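Plonthorpe — Automation Lab, Unit 4 handout
Rules for sharing a cell: people, conveyors, two-arm robots
Notes by Damilola Effiong. Replaces the sheet from last term. Bring it to the bench
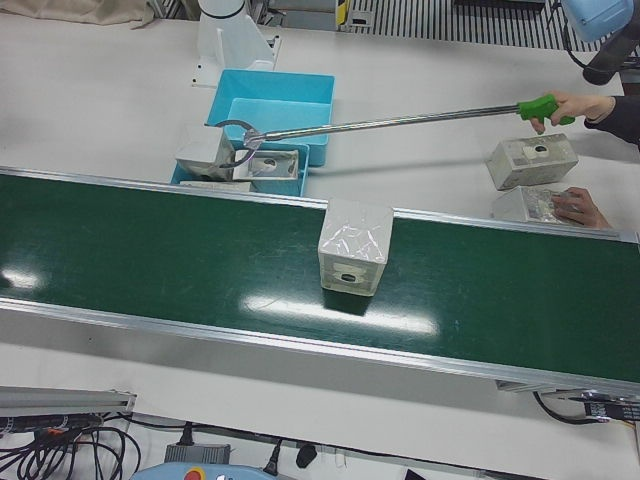
Fig. 1. Boxes at the conveyor, one on the belt, one held in the jaws of a reacher-grabber in the tray.

1. Before anything else

Read section 3 twice. Most marks lost on the practical are lost there, and it's the shortest one.

Standards first. ISO 12100 is the general one — risk assessment, how to reduce risk. ISO 10218 parts 1 and 2 for industrial robots: part 1 the robot itself, part 2 the system and integration. ISO/TS 15066 for collaborative work. You don't need to quote clause numbers in the exam. You do need to know which document you'd open for which problem.

Order of measures, from ISO 12100, and yes the order matters:
- design the hazard out
- guard it / add protective devices
- information for use (signs, training, this handout)

People jump straight to the third one. A sign on a pinch point is still a pinch point.

2. Hands and tools

Long-handled tool for anything within reach of the arms. Keep your fingers on the handle side. In Fig. 1 the grip is bright green and the jaws are a whole shaft length away from the hand, so that's the idea, distance. But look at the other hand, flat on a box by the conveyor rail. Question for discussion: in your risk assessment does that hand get its own line? (It should. Both hands, every task. Write down where each one is.)

A tool is NOT a safeguard. It makes a bad reach less bad. If the task needs a hand tool every cycle, go back to design and move the tray.

Sleeves: fitted or rolled. No loose cuffs near a belt, whatever color, whatever the weather in the lab. Rings off, lanyards off.

3. Stopping

Three things you should be able to answer for any cell before you touch it:
- where is the nearest stop, and can you hit it without crossing the belt
- what does it stop (arms only? belt too?)
- who resets it

Emergency stop is for emergencies. It's not how you pause to straighten a box. Use the protective stop or the program hold for that. Resetting an e-stop must not restart the machine by itself, start has to be a seperate action.

Never assume the belt and the arms are on the same circuit. Ask Olanrewaju Afolabi or read the drawing. If the drawing and the cell disagree, the cell is down until somebody fixes the drawing.

Pendant stays with the person in the cell. One person, one pendant, no passing it over the belt.

4. Conveyor

Small belts still pull. Nip points at both end rollers, and between the belt and the side rail if there's a gap.

Put boxes down square and in the middle of the belt. Plastic-wrapped ones: check for loose film before they go on, tails get into rollers. Shiny film also gives trouble to cameras and photo eyes, and so does a glossy belt under ceiling lights (see the two white patches in Fig. 1). If you tune a sensor, tune it with the lights as they'll be in use, then test it again with them off.

Speed: start at the lowest setting. Exercise sheet gives 400 mm of belt for the handover zone, use that number, don't measure your own.

5. Cables and the table edge

Common finding on the last walk-round: cables. Same as Fig. 1, bottom of the picture — black leads in a tangle, power supply sitting on its own, a plug hanging. For your write-up:
- route along the frame, clip it
- label both ends
- nothing looped under a belt where it can drop
- spare profile goes back on the rack, not on the table edge

Isolate before you tidy. Lock, tag, try the start button, then touch.

6. Worked problem

The Nina cell and the Ekance cell share a bin of boxes. A student at one reaches in while the arm at the other is in automatic. Log for the week: 362 picks, 8 of them with a person's arm over the bin.

a) Name the hazard and the hazardous situation. They're two diffrent things.
b) Which measure comes first, per section 1?
c) Would a speed limit on its own be enough? Say what else you'd need to know (contact area, body part, payload, shape of the gripper).

Hand in on paper, one side. Late ones go to the Prorex box by the door.

Print this page
E-mail this page

Last updated: March 18, 2019

Related items
Unit 3: Reading a wiring drawing
Unit 5: Light curtains and scanners
Risk assessment form, blank
Lockout checklist for the teaching lab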